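From: Kaj Lauritsen
To: fitout-list
Subject: Re: [fitout] Room standard, small guest rooms: entry wall and open shelf

Murray Vachon wrote:

> Kaj, before the June order goes in I need a decision on the open shelf units.
> Housekeeping wants them dropped from the small rooms and replaced with a closed
> cabinet from Bosov, same footprint. Their argument is dusting time and guests
> leaving things behind. Junhao says the closed cabinet needs a different wall
> fixing and that nobody has checked it against the paneling. Second question:
> slipper holder on the wall or slippers on the floor under the bench? We have
> both in the building right now and I would like one.
>
> Also please confirm the lip height. The drawing says 11 mm and the sample I was
> sent is clearly more than that.
>
> Murray

Murray,

Taking these in the order that affects purchasing.

1. Lip height. The drawing is wrong. The 11 mm figure is the thickness of the edging and was copied into the height field when Qianru redrew the sheet. The sample you have is correct. Please measure it and put the measured value on the order, and mark the old sheet as superseded. I will reissue the drawing on Thursday.

2. Open unit or closed cabinet. I recommend keeping the open unit. The dusting time is real but small, and most of it is the top surface, which a closed cabinet also has. Left-behind items were logged at the Prerberg building for one season: 200 in total, and the largest group came from bathroom hooks and bedside outlets. The open shelf was well down the list. A door would move it up, in my opinion, because a cleaner doing a turnover does not always open every door, and neither does a guest at checkout.

Junhao is right about the fixing. The Bosov cabinet hangs from a rail and expects a flat wall. Ours is grooved, and a rail laid across vertical grooves bears only on the raised parts. It can be shimmed, but then there is a gap behind the cabinet that collects lint and cannot be reached with a cloth. The open unit stands on its own and does not load the wall.
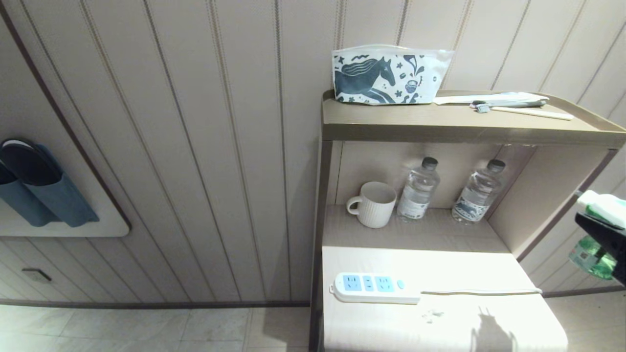 The case for a raised lip on the top shelf rests on how the top gets used. Guests treat it as a tray. Small, light, slippery items go there, and without an edge they end up on the floor tile, or behind the unit where they are found at the next deep clean. The photo shows the usual mix: a zippered pouch at the back, paper-wrapped toiletry packets stacked flat, and a toothbrush laid across the packets. A toothbrush with nothing to stop it is exactly the item I would expect to lose off a flat top. The taller pieces, a mug and two water bottles, are on the shelf in the middle compartment. That split matches what we intended, and it needs no label or instruction card. It does mean the clear height of the compartment has to stay as drawn. Please do not let Kobori reduce it to save on the back panel. They have asked twice.

3. Slippers. Wall holder. The floor position fails for three reasons, two of them minor. It interferes with mopping, it looks untidy once the pair has been worn, and the bench version puts the slippers where a suitcase goes. The last one is the reason I care about. The holder keeps them off the tile and next to the unit, and the pair can overlap in it without trouble.

Points to fix in the holder specification:

Mounting height. Set it from the finished floor, and keep it clear above the wall plate. Yaqin reports rooms on the second floor where the holder was put directly over the plate and a worn slipper hangs down in front of it. Those need to be moved.

Fixing. Screws through a raised part of the paneling, never in a groove. Adhesive pads are not acceptable on this profile, for the same reason as the rail above.

Edges. Rounded corners only. The square version from Bekuslow catches sleeves and bag straps in a narrow entry.

Trim. Dark trim to go with the baseboard. This is a preference and I will not hold up the order for it.

4. Quantities. The total across all phases is 1,452 holders, one per room, with spares counted separately. Kobori quotes a price break at 2,000. I do not see a use for the difference and would rather not store it. If you have another building in mind, say so before the order is placed.

5. Cleaning note for housekeeping. The inside corner of the lip is the only part of the unit that needs a different method. A folded cloth pushed along the corner works. Spraying into it does not, as the liquid sits against the joint and the wood lifts over time. Yaqin has agreed to add one line to the room card.

Still open: whether the white surface below the compartment gets the same edging as the shelves. Qianru prefers to leave it plain so that it can be wiped straight off the front. I have no objection, but I want to see it with a kettle on it before I sign. Junhao, can you set one up in the sample room and tell the list when it is ready?

Kaj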